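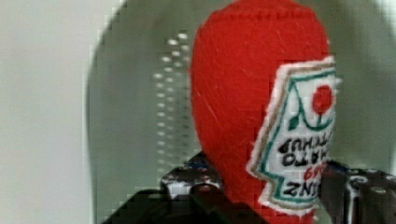 Soft grips: Oratlow fingers vs Zisach parallel jaw, and is my wrist cam flipping things?

Forum > Grippers and end effectors > Show and compare

wobblyelbow
Tuesday, July 17, 2018

Right, so I've finally got round to putting the Oratlow fingers on the arm after having them in a drawer since October. Ketchup bottle plush pinched down near the bottom, wrist camera view, standing up nicely in the grip. I'm dead chuffed with how it looks!

I've been going back and forth between these and the Zisach parallel jaw for a fortnight. Same arm, same Sernport controller, same handful of soft things to pick up. I did 72 picks with each. The Oratlow set dropped 2 and the Zisach dropped 22, though I'll admit a good few of those were me being clumsy with the teach pendant early on.

Two questions. Is anyone else gripping plush this low down, or do you go for the middle? And has anybody had the wrist camera come through mirrored? Look at the lettering on the label.

gantrygoose

Lovely red on that. Yes, your picture's mirrored, the HEINZ is back to front and so is the 57. Check the flip setting in the camera driver before you do anything else. I lost a whole weekend to that once. Every correction I made sent the arm the wrong way and I blamed the calibration, the cable, the table, everything except the tick box.

As for the grip, I wouldn't go that low. Top heavy, isn't it? Swing the arm at any speed and it'll nod about like a daffodil.

wobblyelbow

Ha, it does nod a bit, yeah. I'm running slow so it hasn't bothered me. Going low means the fingers don't cover so much of the label, and I want the camera to see as much of that as it can.

tin_of_washers

Going to disagree with the goose here. Low is fine on felt if the pads have some bite to them. Where I'd worry is your comparison. 22 drops on the Zisach sounds like a force problem to me. What did you have it set to? Out of the box it closes far too gently for stuffed things, they just squash and then ooze out sideways.

wobblyelbow

Um. Out of the box.

tin_of_washers

There you go then. Put it up a couple of notches and do them again. I've got one on my Owen arm and it hardly ever lets go of anything soft. Not saying it's better than the Oratlow, I've never owned the Oratlow, but that isn't a fair race.

gantrygoose

Agree on the force setting, still don't agree on gripping low. Try it at full speed and then come back and tell me I'm wrong.

pip_and_solder

Butting in about the camera. That's an awful lot of blockiness round the edges of the plush and the fingers. Are you recording compressed? If you're planning to pick out the label in software you'll want to turn the quality up, those little squares will drive you mad. The black lettering is mush as it is.

wobblyelbow

Compressed, yes, the Sernport box chokes when I send it anything bigger. 3597 frames from one evening and it was already grumbling about space. Might try a lower frame rate and better quality.

pip_and_solder

Do that. You don't need many frames for slow picks anyway. I'd sooner have a few good ones.

wobblyelbow

Okay, found the flip setting, it was ticked. Thank you goose! I've unticked it and I'll check it against the label next time the bottle's in the jaws. Zisach is going back on at the weekend with the force up, 72 picks again so the numbers line up.

tin_of_washers

Good stuff. Write the force down this time.

gantrygoose

And do ten at full speed with the low grip. I'll wait.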